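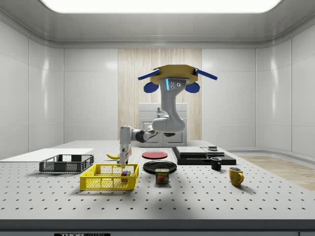
The simulated bench, with the gripper lowered over the cube in the yellow basket.

I'd been trying to get an hour with the planning lead at Flerell for months, and when we finally talked she was eating lunch at her desk and had a simulator window open the whole time. Fine by me! I like it when people keep poking at their work while I'm asking questions. Every few minutes she'd break off and say "hang on, let me look at this one," and I'd hear typing.

Her team builds Skernis, the motion planner that a lot of small robotics shops have started picking up. (She asked me not to use her name, as she'd like her inbox to stay the way it is.) I wanted to hear about the new release, and she wanted to talk about baskets.

"People think the hard part is the grab," she told me. "Closing the fingers is one line in our code. The walls around the thing you're grabbing, that's where my week goes."

I asked her to spell that out for me, because I write about software and my own hands have never given me trouble with a basket. A mesh side, she said, is mostly holes, and you have to decide what to tell the planner. If you model every little opening, the collision checks crawl. Fill the openings in and call each side a solid slab, and it all gets fast, but now you have to be careful about how thick that slab is. For a while theirs was 8 millimeters too thick on each side. "So the planner looks at the basket and says, nope, can't get in there. Perfectly good basket! We spent 2 days blaming the gripper model."

The fix went in as part of a tool called Numon, which started out as a script on her laptop and now checks every object before it goes into a simulated setup. It compares the simple shape the planner uses with the detailed one you see on screen and complains if they drift too far apart. She sounds much prouder of Numon than of the planner itself, and I told her so. She laughed and said the planner has been rewritten 3 times and she's stopped getting attached.

We got onto clutter next. Her test tables have plates, mugs, a banana, a can of SPAM, boxes stacked off to one side, and I figured most of that was set dressing. "Oh no, the banana is a menace," she said. It's curved, so a single box around it claims a bunch of space that's really free, and if it's sitting behind your basket the arm may swing way out to avoid air. They break it into smaller pieces now. Mugs get the same treatment on account of the handles, which used to vanish completely when somebody swapped in a plain cylinder.

I wondered how she decides a plan is any good. Reaching the target without hitting anything is the minimum, she said, and after that it comes down to taste a bit more than she'd like. She runs each table layout with 33 random starting poses for the arm and then watches the ugly ones. "Some of them are legal and I still hate them. The elbow goes up, comes around, goes back down. A person standing there would take a step back." There's a smoothing pass for that, and she says it helps with most of them and makes a few worse, and she'd love to know why.

The obvious question, and yes I asked it, was how much of this carries over to a real arm. She put down her fork for that one. The paths carry over well, in her experience. Contact is another story, and she doesn't trust the simulator once the fingers are touching something. Carhuamaca, the project where they compare simulated runs with hardware runs side by side, is meant to put numbers on that gap. She wouldn't give me any yet. Maybe in September, she said, if the logging holds up.

Before we hung up I asked what she'd been typing at for the past hour. She was moving the wire basket a little closer to the yellow one and rerunning the plan, over and over, to see when it would give up. It hadn't yet, and she seemed slightly annoyed.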